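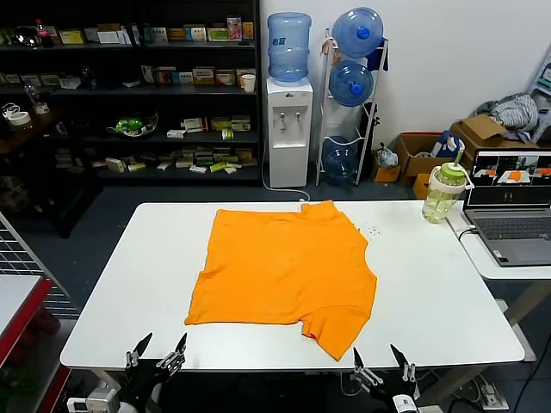
Folding T-shirts flat for drawer storage - method and final size

Forum: Laundry and Linen > Folding and Storage

Stemerier
Posted 25/08/2001
I am trying to settle on one fold for plain crew neck T-shirts, adult sizes, cotton jersey. The drawers are shallow and I file the shirts on edge. My current sequence:

Lay the shirt face down, collar away from you. Smooth from the center out to the side seams. Bring the left side in to a line that starts midway along the shoulder, then turn the sleeve back on itself. Repeat on the right. Fold the hem up to just short of the collar, then in half again.

The result is acceptable on new shirts. On older ones the hem will not line up. One side ends up longer and the finished packet leans. I would like to know if this is a fault in the fold or in the shirt.

Menzies
It is the shirt. Cheap jersey is often cut off grain, and after some washing the side seams walk around toward the front. Put the shirt down and look at where the seams run. If one of them has moved onto the front panel, the hem will never be level and no fold will correct it. Align to the shoulders and ignore the seams.

Rola
Disagree in part. Twisted seams are real but I see more trouble from the first step. People smooth from the center out and stop before the edges, so a crease stays in one side. That crease shortens the side, the hem goes out, and the shirt gets the blame. Lift the side by the hem corner and the shoulder, pull lightly, set it down again. Then fold.

Stemerier
Tried the lift on four shirts. Three came level. The fourth is an orange one with the seam well onto the front, so Menzies has that one.

Bokent
What surface are you using? A bed is no good, the shirt sinks and the fabric drags. A hard smooth table at hip height is what you want. Wipe it first. Crumbs get pressed into the jersey, and on a light top you can't see them against the table until they are on the shirt.

Menzies
Smooth tables have their own problem, the shirt slides when you pull the second side over. I keep a cotton sheet on mine.

Bokent
A sheet wrinkles and then you are flattening two things. Hold the first fold down with your forearm.

Rola
On sleeves: I fold them straight down along the body, I don't turn them back. Turning back puts four layers at the shoulder and two at the hem. That accounts for the lean Stemerier describes at least as much as the hem does.

Stemerier
Straight down leaves a sleeve end sticking out past the side on the wide cuts.

Rola
Then bring the side in further. Set the finished width first and let the sleeve fall where it falls. I use a piece of stiff card as a gauge, placed on the upper back with its top edge at the collar. Fold both sides over it, slide it out, then do the hem.

Menzies
Card is fine for 20 shirts. For 100 it is slower than doing it by eye, and by then your eye is accurate enough. I did the whole stock for a school sale last October without one.

Bokent
How many were level?

Menzies
Level enough to stack. I was not filing them on edge.

Bokent
That is a different requirement. A stack hides a lean, a drawer does not.

Stemerier
Card it is, for the drawers. Last question - two folds up from the hem, or thirds? With halves the packet stands taller than the drawer side on the larger sizes.

Rola
Thirds. Bring the hem up one third and then over again, so the hem ends up inside and the collar end stays smooth.

Menzies
Thirds for large, halves for small. If you mix them in one drawer the heights won't match, so keep the sizes apart.

Bokent
Thirds for everything. Smalls come out short but they still stand.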